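Two baskets and a white table: how I keep small things in order
by Sun-ja Bae
Posted 1 Jan 2023 in Kitchen and home

Every December our kitchen table becomes the place where everything is put down and nothing is taken away. Fruit, tape, scissors, receipts, the pen that belongs beside the phone. I wrote before about the drawers, and some of you asked me what to do with the things which never arrive to a drawer. My answer is the low basket with a word beside it. 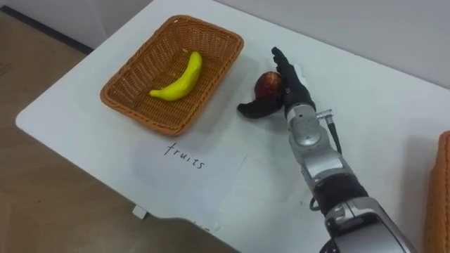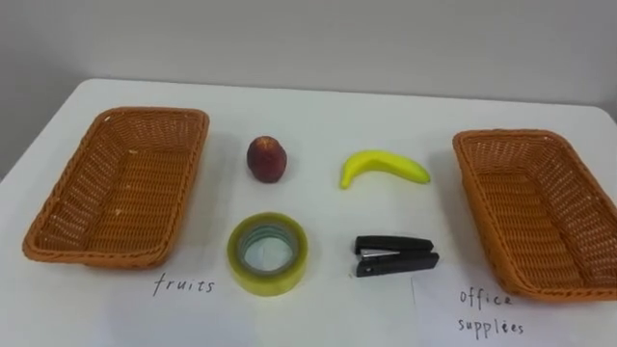
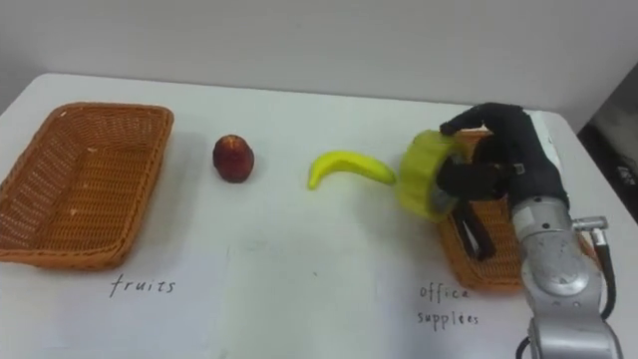 You will need two baskets, some paper and a marker. I say two, and I mean two. When I started, I bought a set of 8 small boxes from Vasora, in a nice grey colour, and I gave each one its own category. After a month I was standing with a lemon in one hand and a box lid in the other and I could not remember which box was for what. A big division is easier: things we eat, things we work with. Please begin with this and make it smaller later, if you still want to.

Choosing the basket

Low sides are better than high sides. In a high basket the apple at the bottom is forgotten, and you find it by the smell. With a low one you see everything when you walk past the table.

Look at the rim before you buy. A rolled rim is more comfortable for the fingers and it does not catch on the sleeve of a sweater. Put your hand inside also and feel the bottom. If the weave scratches you, it will scratch a ripe pear.

Two of the same basket look calmer on a table than two different ones. If you have only one good basket, use it for the fruit. Pens do not care.

The label

I write on a plain sheet of paper and lay it in front of the basket. A thin black marker is enough. The writing does not need to be beautiful, and mine is certainly not, but it should be one word and large enough that a child can read it from the other side of the table. "Fruits" is a good label. "Snacks, fruits and other" is not a label, it is a discussion.

Some people write directly on the table. If you want to try this, test your marker first in a place which is not seen. On a melamine top, rubbing alcohol on a cotton pad usually takes off the ink of a whiteboard marker, and often also the permanent one. On painted or oiled wood I would not do it at all. My sister's Engelhardt table still has the word "keys" on it.

If you tape the paper down, fold over one corner of the tape so you have something to pull later. Tape that stays on a painted surface for a whole winter can take some paint with it.

Sorting the table

Empty both baskets first, even if there are only a few things in them. Then bring everything from the table to the middle, between the baskets, and leave space around each thing. This part is important -- when objects lie in a pile, you start to read the old letters and you do not sort. When they lie apart, the hand goes quickly.

Take one thing at a time and put it in before you touch the next. Start with the fruit. Apples go in first, and bananas on top, because they bruise from weight. Round things that roll, such as tape, can lie flat in the work basket.

What does not belong in either basket goes back to its room the same evening. I keep a chair for these things. The rule is that nobody may sit there until it is clear, and in my family this works better than any reminder.

Toy fruit is welcome for practice. When my grandchildren were small we did the whole sorting with plastic pieces from their play kitchen, and it was a good game for a rainy afternoon. Only be careful to take the plastic pieces out again afterwards. My husband once packed one in his lunch.

Keeping fruit in a basket

Bananas make the apples age faster, and the apples do the same to the bananas. If you eat them within a few days it does not matter. If not, hang the bananas somewhere and keep only the apples in the basket.

Do not wash the fruit before you put it in. Wash it when you eat it. Water stays in the weave and under the fruit, and this is where the mould begins. Berries should go to the fridge in every case.

Turn the fruit when you pass. One soft apple must leave the same day.

Cleaning the basket

Small crumbs and pale bits collect in the bottom of every woven basket. Turn it upside down over the sink and knock on it with the flat hand, then use a dry, soft brush along the lines of the weave. An old toothbrush is good for the corners.

Synthetic wicker can be washed. I use 50 millilitres of white vinegar in 300 millilitres of lukewarm water, wipe with a cloth, and then once more with clean water. Let it stand on its side until it is fully dry. Natural wicker wants only a damp cloth, and not near the heater after.

I tried one time the Divo brush with the long handle. It is fine for the sink but too stiff for this work.

The table itself

A white table shows everything, so wipe it before the baskets go back and lift them also in the week. Grit under a basket makes fine scratches when somebody pulls it closer. Four felt dots on the bottom will prevent this. Cut them from a sheet of felt, it is much cheaper than the ready ones.

For next time I am preparing the page about jars and lids. If you have lids without jars, please keep them until then.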